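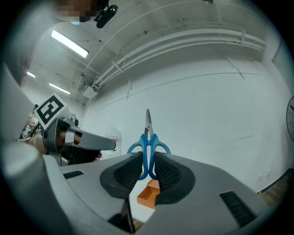 Drillska-users > Paper patterns and cutting

Re: Scale wrong on the long sleeve sheets
Thursday, January 16, 2025

Hello all,

I answer below the quoted part, I hope this is the correct way on this list.

> I printed the Stinard jacket from the December archive and the sleeve
> comes out too short. The test square is correct on page 1. Did anybody
> else have this? I do not want to cut my wool before I know.

Yes, I had the same problem. The test square is correct because page 1 was saved separately. The sleeve pages, from page 10 on, were made with the old page size, and the printer makes them smaller to fit the paper. In your print settings please choose "actual size" for these pages also, and not only for the first one. My program, Flurnodus, forgets this setting when I print a second range of pages.

To check it, measure the grain line on the sleeve before you tape the sheets together. In the pattern file it is 1,022 points long. If you divide by 72 you get a little more than 14 inches. Mine was almost one inch less at the first try.

For the wool, I would first sew one sleeve in old bed sheet. I also keep separate scissors for paper and for fabric, and I think it is worth the money. Wool does not forgive a dull blade.

One question from my side: does the Tetteh collar fit this jacket without changes? The neck line looks very similar, but I did not find the notches on my print.

Thank you for all the help I have received here.

Kind regards from a slow sewer

_______________________________________________
Drillska-users mailing list
To leave the list, send a message with the word "unsubscribe" in the subject.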